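Regalpflege an der Lochwand: Versuch in Retitz zeigt Stand der Technik

Retitz. Ob Maschinen einfache Arbeiten auf der Verkaufsfläche übernehmen können, wird seit Oktober in einem Baumarkt in Retitz geprüft. Der Anbieter Udari betreibt dort einen einzelnen Roboterarm auf fahrbarem Untersatz, der Hakenware an Lochwänden erkennen, abnehmen und wieder einhängen soll. Am Mittwoch legte das Unternehmen gemeinsam mit dem Marktbetreiber Dizon erste Zahlen vor. Von 659 gewerteten Einhängevorgängen gelangen demnach 47 Prozent ohne Eingriff einer Bedienperson.

Als gelungen gilt ein Vorgang, wenn der Artikel am vorgesehenen Haken hängt, mit der Vorderseite zum Gang zeigt und kein Nachbarartikel verschoben wurde. Wird eines der drei Kriterien verfehlt, zählt der Vorgang als Fehlversuch. Teilerfolge werden nicht ausgewiesen.

Nach Angaben von Projektleiterin Maricel Navarro liegt die Schwierigkeit in der Verschiedenheit der Ware. Scheren und Handschuhe hängen an Kartonkarten, andere Werkzeuge direkt mit dem Griffende am Haken. Für jede Aufhängungsart muss der Greifer einen anderen Ansatzpunkt wählen. Bei Kartonkarten ist die Öffnung klein, und die Karte gibt beim Aufschieben nach. Bei direkt gehängten Werkzeugen liegt der Schwerpunkt oft weit vom Loch entfernt, sodass der Artikel im Greifer pendelt.

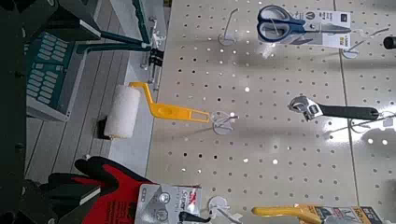
Hakenware an der Lochwand in Retitz: Schere, Rollgabelschlüssel, Farbroller und Arbeitshandschuhe.

Hinzu kommen Reflexionen. Die helle Lochwand wirft das Deckenlicht zurück, und dünne Drahthaken heben sich davon nur schwach ab. Die Bilderkennung verwechselte im ersten Versuchsabschnitt wiederholt Hakenspitzen mit Lochkanten. Udari hat die Auswertung daraufhin umgestellt: Vor jedem Einhängen wird der Haken nun aus mehreren Blickwinkeln aufgenommen, und erst bei übereinstimmender Lage fährt der Arm an. Der Anteil der Fehlgriffe am Haken sei dadurch gesunken, die Dauer je Vorgang allerdings gestiegen. Eine Aufschlüsselung nach Zeit liegt bisher nicht vor.

Deutlich schlechter als der Durchschnitt schnitten weiche Artikel ab. Handschuhe verändern ihre Form beim Greifen, die Finger verhaken sich an benachbarter Ware oder verdecken die Aufhängung. Bülent Karaca, der bei Udari die Greiftechnik verantwortet, hält das Problem für grundsätzlich lösbar, nannte aber keinen Termin. Derzeit werde der Artikel ausschließlich an der Karte gefasst. Sei diese geknickt, breche das System den Vorgang ab und melde ihn zur manuellen Bearbeitung.

Zuverlässiger arbeitet nach Angaben beider Unternehmen die reine Bestandserfassung. Dabei fährt der Arm die Wand ab, ohne etwas zu berühren, und meldet leere Haken an die Warenwirtschaft. Die Funktion läuft in Retitz täglich vor Ladenöffnung. Verdeckte Haken bleiben eine Fehlerquelle, ebenso Artikel, die von Kunden an einen falschen Platz zurückgehängt wurden. Im zweiten Fall erkennt das System zwar einen belegten Haken, ordnet die Ware aber nicht immer richtig zu.
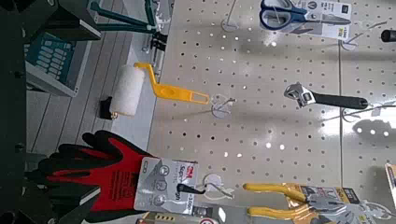 Leere und belegte Haken nebeneinander, am unteren Rand eine Zange in Blisterverpackung.

Für Dizon ist die Erfassung vorerst der wirtschaftlich interessantere Teil. Marktleiterin Rowena Rivera verwies darauf, dass das Nachhängen selbst nur einen kleinen Teil der Arbeit ausmache. Kartons müssten geöffnet, Verpackungsmaterial entfernt, Preisschilder geprüft und beschädigte Karten aussortiert werden. Keine dieser Tätigkeiten beherrscht das Gerät. Die Ware wird ihm einzeln und in festgelegter Ausrichtung in einer Schale bereitgestellt. Personal werde durch den Versuch nicht ersetzt, der Schichtplan sei unverändert.

Während der Öffnungszeiten darf der Arm nicht greifen. Die Einhängeversuche finden in einem abgesperrten Gangabschnitt statt und werden durchgehend von einer Bedienperson überwacht, die den Antrieb jederzeit stillsetzen kann. Ein Betrieb neben Kundschaft würde eine eigene Sicherheitsbewertung voraussetzen. Einen entsprechenden Antrag hat Udari nach eigenen Angaben nicht gestellt.

Leandro Olmedo, Fachplaner für Ladentechnik aus Fultport und am Versuch nicht beteiligt, bewertet die Quote zurückhaltend. Für einen unbeaufsichtigten Einsatz reiche sie nicht aus, da ein heruntergefallener oder schief hängender Artikel mehr Nacharbeit verursache als ein leerer Haken. Aussagekräftiger wäre aus seiner Sicht eine getrennte Ausweisung nach Artikelgruppen. Auch einheitliche Aufhängungen seitens der Hersteller würden den Maschinen helfen. Dafür gebe es im Handel bislang jedoch wenig Anlass, weil Menschen mit den vorhandenen zurechtkämen.

Der Versuch wird um 4 Monate verlängert. In der nächsten Phase sollen die Artikel ungeordnet in der Schale liegen. Edivaldo Aguiar, bei Dizon für die Filialtechnik zuständig, kündigte zudem Vergleichsmessungen mit einer matten Lochwand an. Über eine Ausweitung auf weitere Märkte will das Unternehmen nach Abschluss der Messungen entscheiden.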